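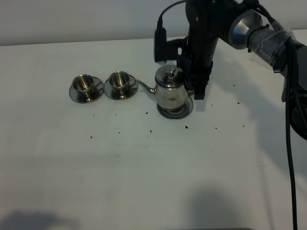
Progress report to the Tillman Fund
Storville Voter Access Project
October 2022

Summary

The grant period began in June and this is our first report under it. The work is on schedule in three of the four wards and behind in Novness, where we lost our first venue. Spending is under budget. We are asking for one change to the grant terms, set out near the end.

Candidate forums

The grant pays for 4 public forums, one per ward, ahead of the city council election. Three have been held. The format was the same each time: opening statements of two minutes, written questions from residents sorted by the moderator, then closing statements in reverse order. All declared candidates were invited in writing on the same day and with the same wording. In Claltonness the sitting council member declined and sent a statement, which we read aloud after checking with the other two candidates that they had no objection.

The questions were mostly local. Bus service to the hospital came up in every ward. So did the proposed merger of the parks and public works departments, which the candidates were less ready for than we had expected. Two of them asked us afterward for a copy of the draft ordinance.

The Novness forum has not taken place. The school withdrew its gym when the floor repair ran over. We have a written booking at the branch library, which seats fewer people, and we will run an audio feed into the reading room next door. The date falls before early voting opens, so the forum still meets the condition in section 2 of the grant agreement.

Voter registration

We registered or updated the records of 1699 residents between the start of the grant and the state deadline. The target for this period was lower in the proposal and higher in the revised work plan, and we missed the revised one. Most of the shortfall is in Novness again, where we had no regular table for the first weeks.

Address updates made up a larger share than we planned for. Many people in the rental blocks along the river had moved within the city and did not know their polling place had changed. The county office returned some forms for missing signatures on the second page. We have since changed our training so that the person at the table checks that page before the resident leaves, and returns have dropped.

Training and staffing

We trained 40 people to work the tables and the forums. Each completed one evening session and signed the nonpartisan conduct form. One person was asked to step back after wearing a campaign button at a table. It was handled the same day and we reported it to you at the time.

Ngọc Hoàng joined as field coordinator in June. She has taken over scheduling and the county filings, and she rewrote the Vietnamese version of the polling place guide, which had several errors in the section on mail ballots. The corrected guide is in print. The Spanish version was reviewed and needed only small changes.

The data assistant position is still open. We advertised it twice and made one offer, which was turned down over the hours. The project director is doing the data entry for now – this is the main reason the ward-level tables reached you late.

Spending

Spending is 15 percent below budget for the period. The unfilled position accounts for most of it. Printing was over its line because of the second run of the Vietnamese guide, and venue costs were under. Receipts and the ledger have been sent separately.

Request

We ask to move the unspent salary money for the data assistant into contract hours, to be used before the end of the grant. The total would not change. If you agree, we would like to have this in place before the county releases its turnout file, so that the ward comparison in the final report can be done on time.

Next period

Hold the Novness forum.
Mail polling place cards to the addresses updated at our tables.
Staff the information line on each day of early voting and on election day.
Collect the comment sheets from all the forums and send you the results with the final report.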